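Selamawit Negash sorts her desk supplies at one table in Drummond, and she covers it first. "Glue gets on everything," she says. "I'd sooner change a cover than scrub wood."
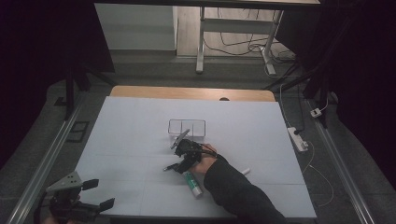
Her trays are the part she cares about. She likes them clear and shallow, with dividers inside, and keeps glue sticks out until last. "They roll," she says.

She sweeps before she starts, so a dropped cap is easy to find.
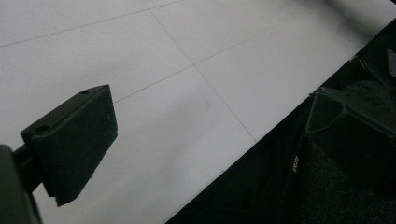 Pens go in one tray and clips in another. She has 40 trays at home and labels two.
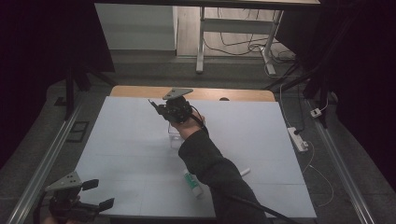 "The rest I can see into," she says. She plans to redo the paint drawer in November.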